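Givgate Floor Mat Tiles – Set-up Guide
Section 3: Laying the mat 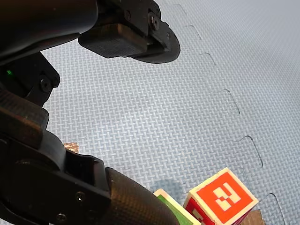
Read the whole section before opening the second carton. Tiles go down on any hard, flat floor – wood, vinyl, sealed concrete. Not carpet, and not over underfloor heating set above 77 F. Color makes no difference to the fitting. Blue-gray foam with a couple of toy blocks on it is a typical playroom floor, and the steps are the same for a home gym or a laundry room. Thick tiles and thin tiles don't mix in one room, the edges won't meet.

Before you start

Sweep, then mop. Let the floor dry all the way. Grit under foam will print through in a few weeks.

Open the cartons and lay the tiles out singly overnight in the room they're going in. Foam shipped in August comes out a bit bigger than foam shipped in winter. It settles.

Check the lot number on the carton flap. All cartons for one room should match. Lot 3396 and later have the deeper tabs and won't lock to older tiles. If yours are mixed, call the Sesetbridge warehouse before you lay anything – opened tiles can go back, trimmed ones can't.

You need: tape measure, chalk, straightedge, sharp knife, scrap board to cut on. Knee pads if you've got them.

Laying

1. Measure the room both ways and chalk a line down the middle each way. Check that the lines cross square.

2. Put the first tile where the lines cross. Textured side up. The smooth side has the arrow.

3. All arrows the same direction. Flip a tile over and check if you loose track.

4. Lock the second tile to the first. Press tabs down with your thumb, starting at one corner. Don't hammer, don't stretch.

5. Work outward in rings, not in one long row. Long rows drift.

6. Stop when the next tile won't fit whole. Leave all cuts for the end.

7. Walk the seams in socks. Any tab that pops up, lift it and press again. Still popping – tile is probably turned the wrong way, see step 3.

Note: Small gaps at the corners where four tiles meet are normal on day one. Wait 2 days before calling.

Cutting the edges

1. Lay a loose tile exactly on top of the last full one. Put another on top of that and push it to the wall. Chalk along its inside edge.

2. Cut the marked tile on the scrap board. Two or three light passes, new blade. One hard pass tears the foam.

3. Leave a finger's width at every wall. The mat needs room to move, baseboard strip covers the gap.

4. Door swings: close the door over the tile before you trim. If it drags, stop the mat short and fit the Larnau ramp edge (sold seperately).

CAUTION: Never cut on the laid mat. The knife goes through and into the floor.

CAUTION: Keep offcuts and tabs away from children under 3. Choking hazard.

CAUTION: No space heaters, irons or hot pans on the mat.

Furniture

Light stuff can go back right away. Wait overnight for shelves, beds, anything with narrow legs, and put cups under the legs. Dents from chairs come out on their own mostly. Dents from a piano do not.

Cleaning

Damp cloth, dish soap, wipe again with clean water. No bleach, no solvent, no steam mop. Lift the corner tiles every couple of months and check for damp underneath – more often in a basement.

Mendonça border strips: see Section 4. Fit them last, after the cuts.

Section revised 4/6/24. Replaces the loose sheet packed in older cartons.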